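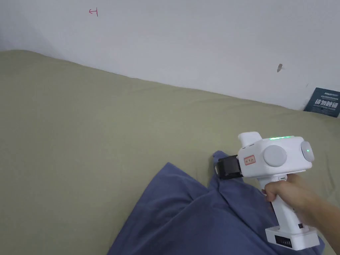

One reader of our draft asked why we had measured carbon dioxide at all, when the complaint in most shared houses is that the bedrooms are stuffy and people wake up with a headache. Stuffiness is hard to measure. Carbon dioxide is easy, and in a bedroom at night nearly all of the extra carbon dioxide comes from the person sleeping there. If it builds up, the air is not being changed very quickly, and whatever else is in the air will be building up too.

# Overnight air in three rented bedrooms

Second-year group project, Buildings and Environment

## 1. Aim

We wanted to find out how much difference a door or a window makes to the air in a bedroom between going to bed and getting up. We also wanted to know whether a small opening is enough, as most people will not sleep with a window wide open in winter.

The questions we set at the start were:

- How soon after going to bed does the carbon dioxide level pass 1000 parts per million (ppm)?
- Does opening the door do as much as opening the window?
- Does the level fall back below 800 ppm before the morning?

We chose 1000 ppm because our module notes use it as a simple marker for a room that needs more fresh air. It is not a safety limit and we do not treat it as one. The 800 ppm line was our own choice, to give a lower mark for a well aired room.

## 2. The house

Dai House is a brick terrace in Oruvcombe, let to students by the room. The windows were replaced with double glazing some years ago and the gaps round the frames are well sealed. There is an extractor fan in the bathroom and another in the kitchen, but none in the bedrooms. The trickle vents at the top of the bedroom windows had been painted over in one room and were working in the other two.

| Room | Size | Faces | Trickle vent |
|---|---|---|---|
| A | Small single | Street | Painted over |
| B | Medium | Back yard | Working |
| C | Large, under the roof | Back yard | Working |

One person slept in each room. All three agreed to keep to the same routine on test nights, with no guests, no candles and no washing hung up to dry. The washing rule was for a damp measurement that we later dropped, but by then everyone was used to it.

## 3. Equipment

We had one Zustel logger on loan from the department. It records carbon dioxide, temperature and relative humidity, and we set it to take a reading every 5 minutes. It was placed on a shelf or chair at pillow height, away from the sleeper's face and away from the window. We checked this position on the first evening by breathing near the logger from different distances and watching the display. Very close to the face, a single breath was enough to make the figure jump.

Before the first night the logger was left outside under cover for an hour and reset to outdoor air, following the booklet. We did the same again halfway through. The second reset changed the reading only slightly.

The files were read with Endix, the spreadsheet add-in used on our course. It does not cope well with a night that crosses midnight, so we had to join each pair of dates by hand.

## 4. Method

There were four arrangements:

1. Door shut, window shut
2. Door open, window shut
3. Door shut, window on the first notch of the stay
4. Door open, window on the first notch of the stay

Each arrangement was tried for three nights in each room, making 36 nights. Recording began when the light went out and ended when the sleeper got up. Both times were written on a sheet by the bed. The trickle vents were left as we found them. In total we kept 314 hours of night-time readings.

Four nights had to be repeated. On two of them the logger's battery ran out, on one the sleeper got home very late, and on one the door blew shut during the night. After that we used a wedge.

The work was done in February and the first part of March. The heating in the house goes off at 22:30 and comes back on at 06:00, and we could not change this.

## 5. Results

### 5.1 Everything shut

All three rooms passed 1000 ppm on every night with the door and window shut. Room A was the quickest and had usually got there within the first hour. Room B took longer and Room C longest of all, which fits with their sizes. Once over the line, none of the rooms came back under it until somebody got up and opened the door.

The curve had the same shape each time. It climbed steeply at first, then more slowly, and by 05:00 it was almost flat. In Room A it had not fully levelled off by the morning, so a longer sleep would have given a higher final reading.

### 5.2 Door open

Opening the door made a bigger difference than we had expected. Room C stayed under 1000 ppm on all three nights. Room B went over for a short time on one night and stayed under on the others. Room A still passed the line every night, but later, and it stayed closer to it.

We think the stairs help here. Room C opens straight on to the top landing, and the air in it can mix with the air of the whole stairwell. Room A is at the end of a short passage with another door, and we did not ask for that door to be kept open. This was a mistake in the plan, and we only noticed it when we were comparing the rooms.

### 5.3 Window on the first notch

The window results were less steady. On windy nights the level stayed low in every room, under 800 ppm for most of the time. On still nights the same opening did much less, and Room B passed 1000 ppm on one of them.

Room A did well with the window, even on a still night. It was the only room where the window was clearly better than the door.

### 5.4 Door and window together

No room passed 1000 ppm in this arrangement. Rooms B and C were below 800 ppm all night. Room A went above 800 ppm on one night, for a short while before 03:00, and then came down again as the wind got up.

| Arrangement | Room A | Room B | Room C |
|---|---|---|---|
| Both shut | Over 1000 every night | Over 1000 every night | Over 1000 every night |
| Door open | Over 1000 every night | Over on one night | Under every night |
| Window on notch | Under every night | Over on one night | Under every night |
| Both open | Under every night | Under every night | Under every night |

### 5.5 Temperature

The rooms cooled in all four arrangements once the heating had gone off. They cooled least with the door open and the window shut, and most with both open. The sleeper in Room A wrote "cold nose" on the sheet on two of the window nights. In Room C the difference was small enough that the sleeper could not tell the arrangements apart.

## 6. Discussion

For the two larger rooms, leaving the door open was nearly as good as opening the window and cost less heat. For the small room it was not enough. Floor area alone does not explain this, as the passage door and the painted trickle vent both work against Room A.

Leaving a door open also has drawbacks that our readings do not show. It lets in noise and light from the landing, and in a shared house people want to be able to shut their door. A closed bedroom door also slows the spread of smoke if there is a fire. We would not tell anybody to sleep with the door open on the strength of this project. Clearing the trickle vent in Room A would be the first thing to try.

## 7. Limits of the work

With one logger we could only measure one room at a time, so the rooms were never compared under the same weather. Wind had a strong effect, and we took our wind notes from looking at the trees in the yard at bedtime, which is a poor method. Three nights per arrangement is too few to average this out.

The sleepers knew which arrangement was being tested. This should not affect the gas readings but may have affected what they wrote about the cold.

## 8. Further work

We have asked the letting agent to have the paint cut away from the vent in Room A. If it is done before the end of term we will repeat the first arrangement there for three nights, with the passage door wedged open and a proper wind reading. The logger is booked out to another group until after Easter.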